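Mak signs off after 20 years of breakfasts

Chih-ming Mak reads his last bulletin on the Motmont breakfast show in July. The alarm has gone off at 3.39am since he started, and he won't miss it.

"I've eaten toast in the dark for long enough," he says. He came to the sofa from regional radio, filling in for a presenter with laryngitis, and stayed.

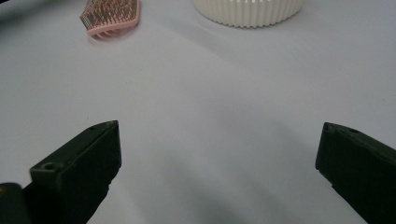
A pink comb and a white ribbed container on a pale tabletop.

His co-host, Tin-yau Huang, takes over the main interviews. The two have disagreed on air over football, parking and, once, a live goose — that clip still gets requested.

Mak, 53, isn't retiring. He has signed up to present Skondari, an evening quiz that first ran in 1983 and was dropped after two series. Filming starts in the autumn. Before that he plans to paint the back bedroom and sleep until eight.

Huang's new co-host will be named next month.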